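Drawer and wardrobe sorters wanted, Trokbridge and nearby villages

Brunholm Home Sorting is taking on three part-time sorters to start in July.

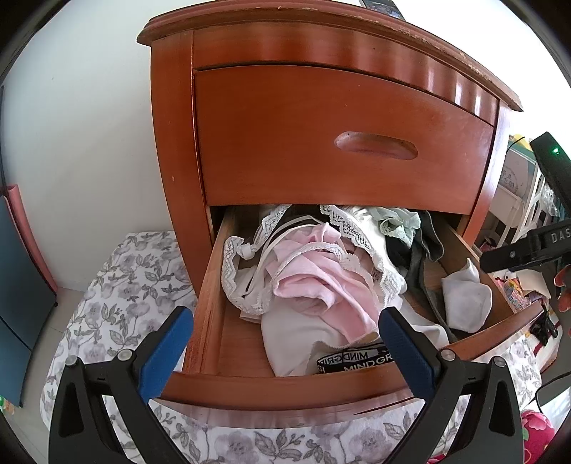

We work in people's bedrooms, mostly on the furniture where small clothes end up: bedside drawers, chests, the bottom of wardrobes. Underwear, odd socks, lace and straps that catch on each other. Our customers are often getting over an operation, moving to a smaller place or clearing a parent's house, and they want the job done quietly by someone who won't comment on it.

What the work involves

You empty one drawer at a time on to a clean sheet, sort the contents with the customer or from their written list, fold, and put everything back in the order agreed. Delicate items are folded by hand and kept apart from anything with hooks. Socks are paired. Single socks go in a bag and stay with the customer. Nothing is thrown away without a yes from the person it belongs to.

You will also wipe out the drawers and note any marks on the furniture before you start. A lot of it is older, with chipped edges and worn finish, and we need the marks written on the visit sheet. We do not repair or polish.

A visit lasts 3 hours. Sorters go out in pairs for the first month and may work alone after that if they want to.

What we are looking for

Patience and tidy hands. You must be comfortable handling other people's underwear and be able to keep what you see to yourself. You will be kneeling and bending for much of a visit, so please think about that before applying. Experience in a laundry, a clothes shop or home care is useful but we will train you. A driving licence helps for the villages. The Trokbridge visits can be done by bus.

Pay and hours

Paid by the hour, monthly in arrears, with travel between visits included. Most visits are in the mornings. We can usually fit round school hours. References and a background check are needed, and we pay for the check.

How to apply

Write to Shona Pearce, Brunholm Home Sorting, 82 Enache Road, Trokbridge. Tell us in no more than 500 words what work you have done and which mornings you are free. A CV is fine but not required. Short interviews will be held at the office with Shona and Ewan Gilchrist, followed by a paid trial visit.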